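TV & Showbiz | Comment

The ten-second cry

By Natalie Hartley

There is a moment in every celebrity singing contest when the lights go blue, the piano starts and a man who used to read the sports results tells us about his journey. I have watched this sort of television for most of my adult life and I can now feel the blue lights coming, the way some people's knees know about rain.

The latest offender is Prarham, which reached its semi-final last weekend with a running time of 90 minutes. My sister and I took a stopwatch to it, out of spite. The singing came to 10 minutes. The rest was people walking down corridors, people hugging in corridors, and Howard Whiteley, the host, touching his earpiece and saying that the lines were still very much closed.

I like Howard Whiteley. He has the manner of a good dentist and he can pronounce everybody's name. But he has been given a script in which every contestant must be "incredible" twice before the adverts, and by the second hour even he looked as if he was hoping for a power cut.

What gets me is the weeping. Freya Mapplebeck, who played the wicked landlady in Nulia for years and was splendid in it, came on to sing a perfectly cheerful number about a bus. She sang it well. She wore a green suit and did a bit of business with a hat. Then the judges asked what the song meant to her, and you could see her search for something. She said she'd once taken a bus. There was a silence, somebody in the gallery presumably threw a sandwich, and Whiteley asked whether her late grandmother had also enjoyed public transport.

She finished bottom of the public vote. The winner on the night was a former rower who can't hold a tune in a bucket but cried on cue, for ten seconds, straight down the lens. I don't blame him for it. He rows, he had no training in any of this, and he had worked out what he was being marked on a good deal faster than she had.

When did we agree to this? Light entertainment used to be light. A comedian put on a frock, a newsreader showed her legs, somebody's dog ran off with a microphone, and we all went to bed. It was daft, and the people doing it knew it was daft and were being paid quite well for an evening's daftness. Now a man can't do a tap routine without first telling us about the year he couldn't tap.

I put this to Rianne Van Damme, who choreographed the first two series and left before the third. She was kinder than I am. Performers are frightened, she told me, and a sad story is a sort of insurance. If you fall over after a sad story you are brave, and if you fall over without one you have simply fallen over. She also said the rehearsal room was freezing and the biscuits were locked in a cupboard, which may explain some of the tears.

There is a defence of the sobbing, and my friend Niloufar Karimi makes it every Saturday by text message, usually in capitals. She says it gets people who would never normally sing to say something true in front of a big audience, and that I have a heart like a car park. She may be right about the heart. I would only point out that things said in front of an audience, after a run-through, with a choir standing by, have had some help.

And the audience at home isn't daft either. We watch from the sofa, or under a duvet with a bag of something salty and the remote within reach, and we know perfectly well when we're being worked on. We go along with it. Some of us even vote. I have voted, and I'm not proud of who for. 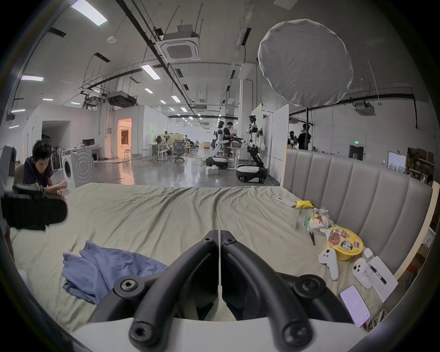
What I'd do with the final

Cut it to an hour. Send the choir home. Let Freya Mapplebeck back in as a wild card and let her do the bus song again with the hat, and if anybody asks her what it means, have their microphone fade slowly out.

Ban the corridor. Ban the slow walk back from the corridor. If a contestant's mum must be in the audience, let her sit there and enjoy herself without a camera up her nose waiting for her chin to go.

Whiteley should be allowed one joke of his own, unscripted. He used to be very funny on Rultik, late at night, when he thought only students and night nurses were watching.

The final goes out on Saturday. My money is on the rower. I'll be watching, and Niloufar has already started typing.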